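Les mains de Shoaib

Chez Tridis, on entrait dans la salle de démonstration comme dans une piscine : sans chaussures et en parlant trop fort. Shoaib Virk, lui, y entrait en courant. Il avait trente ans de couture derrière lui, d'abord des voiles de bateau, ensuite des vivants, et voilà qu'on lui demandait de tout reprendre au début pour deux bras qui ne savaient rien !

« Tu vas trop vite, disait Przemysław Domański derrière son écran. Il enregistre tout, même tes hésitations.

— Tant mieux ! Qu'il apprenne à hésiter. »

Il posait le front contre la visière, glissait les doigts dans les anneaux de la console, et le monde rapetissait d'un coup. Plus de salle, plus de ventilateur, plus de Clarneck derrière les vitres avec ses grues et ses mouettes. Rien que la peau synthétique, pâle comme un matin de mars, et au bout de ses poignets ces pinces minuscules qui lui obéissaient avec une politesse merveilleuse. Il adorait ça. Il en parlait à sa sœur au téléphone, au boulanger de Funomville, à des gens dans le train.

Ce soir-là, il avait déjà refermé les deux coupures verticales, un point sur l'une, trois sur l'autre, et il attaquait la grande, celle qui partait de travers. Premier point posé. Le fil noir faisait une boucle immense, il passa l'aiguille au-dessus de la lèvre rouge et s'arrêta là, la pince gauche ouverte, en attente.

« Qu'est-ce que tu fais ? demanda Przemysław.

— Je regarde. Ma mère regardait toujours avant de piquer. Il faut qu'il ait ça aussi. »

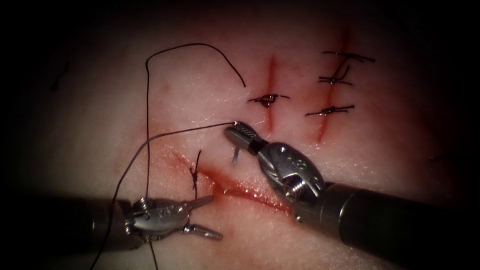

La treizième reprise

Przemysław lança la lecture un peu après six heures, quand les couloirs se furent vidés. Douze fois déjà, le modèle avait recousu tout seul ce que Shoaib lui avait montré, proprement, avec des gestes d'élève appliqué. Ils avaient tiré deux tabourets devant l'écran et partageaient un sachet d'abricots secs.

Les bras se mirent en route. La pince droite prit l'aiguille, la présenta, descendit vers le bord de la plaie.

Et attendit.

Shoaib lâcha son abricot. L'attente dura le temps d'une respiration, une vraie, pas un retard de calcul (Przemysław vérifia, puis revérifia, le nez sur les courbes). Après quoi l'aiguille bascula, entra, ressortit de l'autre côté dans un arrondi magnifique, et la pince gauche vint la cueillir.

« Tu as vu ? Mais tu as vu ! »

Il était debout, il tenait Przemysław par l'épaule, il riait comme un gamin. Il voulait recommencer tout de suite, lui montrer le surjet, le point de matelas, et ce nœud de voilier que le vieux Shaikh lui avait appris sur un quai sous la pluie.

« Il faudrait changer le coussinet, dit Przemysław.

— Alors change-le, change-le ! »

Il avait déjà remis les doigts dans les anneaux.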